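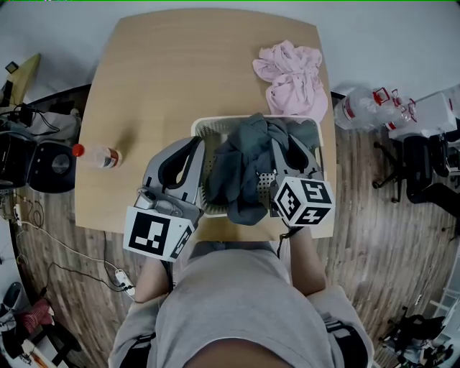 수건은 얼마나 자주 삶아야 할까? 우리 집은 한 달에 한 번 삶고, 평소에는 60도 코스로 돌린다.

작년까지는 매주 삶았다. 어머니가 그렇게 하셨고, 나도 그래야 하는 줄 알았다. 그런데 수건이 일 년을 못 버텼다. 가장자리 박음질이 먼저 풀리고, 그다음에는 가운데가 얇아져서 빛에 대면 비쳤다. 3월에 옷장을 정리하면서 못 쓰게 된 수건을 걸레로 돌리고 새로 샀다. 그 김에 빨래하는 방법도 바꿨다.

새로 산 것은 Jevusell 수건이다. 한 장에 356그램이고 면 100퍼센트다. 처음 받았을 때는 물을 잘 먹지 않아서 불량인 줄 알았다. 세제 없이 두 번 돌리고 나니 괜찮아졌다. 새 수건은 대개 표면에 유연 처리가 되어 있어서 처음 한두 번은 원래 그렇다고 한다. 같이 산 Prundora 것은 더 얇은데 마르는 속도는 이쪽이 훨씬 빠르다. 장마철에는 얇은 쪽만 쓴다.

섬유유연제는 끊었다. 향은 좋은데 물기가 겉도는 느낌이 계속 있었다. 대신 헹굼을 한 번 추가한다. 뻣뻣한 건 널기 전에 양쪽 끝을 잡고 몇 번 털면 많이 나아진다. 식초를 넣는 사람도 있는데 나는 냄새가 남는 것 같아서 두 번 해 보고 그만뒀다. 그때 쓰고 남은 식초는 주전자 물때 빼는 데 썼다.
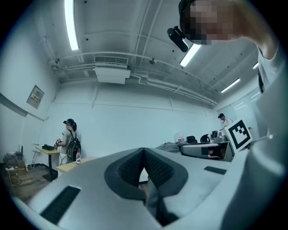 햇빛을 받고 일하는 날이 많아지면 수건보다 모자가 더 골치다. 땀이 이마 닿는 띠에 배어서 하얗게 소금 자국이 생기는데, 세탁기에 넣으면 챙이 휘어 버린다. 나는 대야에 미지근한 물을 받고 중성세제를 조금 풀어서 18분 담가 둔다. 칫솔로 띠 부분만 문지르고 나머지는 손으로 눌러 헹군다. 검은색 모자는 소금 자국이 특히 잘 보이니 한여름에는 일주일에 한 번은 빨아야 한다. 말릴 때는 둥근 그릇을 엎어 놓고 그 위에 씌운다. 흰옷과 같이 담그지는 않는다. 한 번 그랬다가 흰 티셔츠가 회색이 되었고, 과탄산소다로도 원래대로 돌아오지 않았다.

삶는 이야기로 돌아가면, 나는 이제 냄비를 쓰지 않는다. 예전에 쓰던 큰 들통은 베란다 구석에 있다. 김장 때 한 번 꺼낸다. 지금은 세탁기의 삶음 코스를 쓰는데 우리 집 기계로는 두 시간이 넘게 걸린다. 밤에 돌리면 아래층에 미안해서 주로 오전 10시쯤 시작한다. 과탄산소다는 따뜻한 물에 먼저 녹여서 넣는다. 가루째 넣었더니 통 바닥에 덩어리가 남았다. 색 있는 수건은 삶지 않고 60도로만 빤다.

건조기는 없다. 살까 하고 Larkov 매장에 가서 구경은 했는데 놓을 자리가 마땅치 않았다. 세탁기 위에 올리려면 선반을 뜯어야 하고, 그러면 세제 둘 곳이 없어진다. 그래서 계속 건조대를 쓴다. 수건은 반으로 접어 널지 않고 한쪽을 길게, 한쪽을 짧게 걸친다. 이렇게 널면 겹치는 부분이 적어서 빨리 마른다. 습도가 70퍼센트를 넘는 날에는 선풍기를 아래쪽에서 틀어 준다. 작년 장마에는 이걸 모르고 방에 그냥 널었다가 빨래를 세 번 다시 했다.

쉰내가 난 수건은 다시 빨아도 마르면서 또 냄새가 올라온다. 그런 것만 따로 모아서 삶는다. 젖은 수건을 빨래통에 그대로 던져 넣지 않는 것이 제일 효과가 컸다. 욕실 문고리에 걸어서 말린 다음에 통에 넣는다. 보기에는 별로인데 냄새는 거의 없어졌다.

행주는 따로 쓴다. Sotelo에서 나온 얇은 면 행주를 여러 장 사 두고 저녁마다 한 장씩 내놓는다. 행주는 지금도 냄비에 삶는다. 양이 적어서 작은 냄비면 되고, 설거지를 하는 동안 불에 올려 두면 끝난다. 누렇게 변한 것은 창틀 닦는 데 쓰고 버린다.

다음 달에는 이불을 빨아야 한다. 겨울 이불은 집 세탁기에 들어가지 않아서 빨래방에 가져갈 생각이다.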